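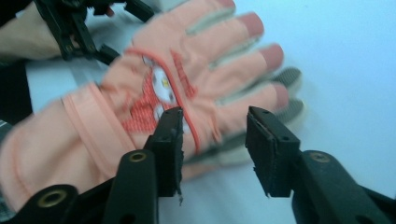 We finished week six of the robotics practicum at Nivthorpe and I am behind on these posts, so this one covers most of what my group has been doing since midterm.

Our project is clothing. Each group had to choose a kind of object and record enough demonstrations of it to train a policy for the pair of arms in the Hamdan lab. The other groups took kitchen things, cables and boxes of screws. We asked for clothing and got the kids' winter stuff, which lives in a storage tub and sheds lint on everything.

For anyone who missed the earlier posts, we don't drive the robot while we record. We hold a gripper in each hand and do the task ourselves at the table. The grippers have cameras on them, and there is one more camera looking down from head height. The arms stay switched off until the training part of the course.

The quota is 60 good demonstrations per person per task. A good one starts with both grippers in view of the top camera, ends with the item where the task card says it goes, and has no long pause in the middle. You can drop the item and pick it up again. You can't use your fingers to help, which sounds easy and is the rule I broke most often in the first week. My hand just goes out on its own when something slides.

Picking things out of the box

The first task is to take an item out of an open cardboard box and put it on the table. I thought this would be the boring one. The sides of the box are tall enough that you have to come in from above with the jaws pointing down, and if the cloth has settled against a wall you get a pinch of cloth and a pinch of cardboard together. Then the whole box lifts.

I tried holding the box still with the right gripper and picking with the left. It worked but it was slow, and our instructor said to record some that way and some with one hand only, so the policy sees both. What I ended up doing was going for the highest fold I could see and ignoring the corners. Corners look like the obvious place to grab, and then they fold over as soon as the jaws close.

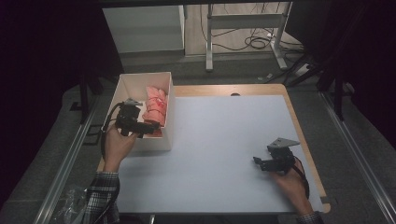
Left gripper over the box, right one down near the tabletop.

The cables are the other annoyance. There is one on each gripper and they drag on your hands. After a full session my left wrist is sorer than my right, and I am right-handed, so I think I have been fighting the left cable without noticing. One person in our group runs the cable up the forearm under a loose rubber band. I tried it and didn't like it, but I haven't come up with anything better.

Laying things flat

The second task is to take something that is already on the table and open it out flat. This is where most of our bad recordings came from. Out of 227 attempts we uploaded in the first round, 40 were rejected at review, and nearly all of those were this task.

A t-shirt is fine. You find the shoulders, you pull, you are done. Padded things are harder. You press down on one side and the filling comes up on the other, and the shiny shell fabric slips out of the jaws if you only catch a little of it. Knit cuffs are the easiest part to hold, so I started going for a cuff whenever I could find one. Straps and tabs are good too, except that the hook-and-loop kind sometimes sticks to itself or to whatever is next to it, and then you are dragging half the garment by accident.

Elastic drawcords I have no answer for. They loop up on top of the fabric and if a jaw catches one it stretches and then lets go. I had a run of several attempts in a row where I did everything right and then got hooked on a cord at the end. The review notes say a hooked cord is acceptable if you free it with the grippers, so at least those counted.

The pads on the jaws matter more than I expected. When they get worn the edges start to fray and you have to squeeze harder for the same grip. We have asked about new ones. The answer was to finish the round first so the recordings match each other, and that makes sense to me even though it is annoying at the table.

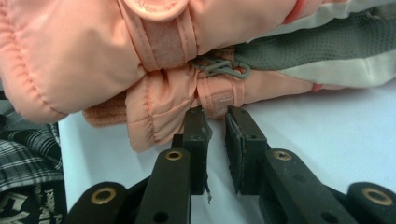 The shared dataset

Our recordings get pooled with the ones from Gotmont, where the same course runs on the same schedule. The target for the two schools together is 3000 demonstrations by the end of the term in December. Gotmont is ahead of us. They have a bigger class and they record in the evening too.

The main difference when we compared notes was speed. Their people move slower than we do and their rejection rate is lower. Ours look more natural to me but they are blurrier on the gripper cameras, and you can see it when you step through a recording. I have been trying to slow down on the approach and move at a normal speed once I have hold of the item.

We also argued for a while over what "flat" means. Our task card says no part folded under. Theirs says no visible folds, and you can't get there with anything quilted. The two cards are being merged and I expect we will have to redo a few.

What is next

Next comes training, on the Stusard machine, which is shared with two other courses. We have a slot in the early morning. I will be starting the run at 6 a.m. and then sitting in the hallway with coffee until the first check. If the box task works on the real arms I will post about it. I am less sure about the flat one.

I also need to write up the labeling sheet, which I said I would do two posts ago.

14 shares - 3 comments

Comments

papercrane: We did towels last year in a different program and had the same thing with the box lifting. We ended up taping it to the table. Is that allowed for you?

Author: I asked, and no. The box has to be free to move.

slowsolder: Please do the labeling sheet post. Ours is a mess and I would like to copy somebody's.

Get new posts by email. Enter your address to subscribe. You can unsubscribe at any time.

This site uses cookies to remember your comment details. Accept - Decline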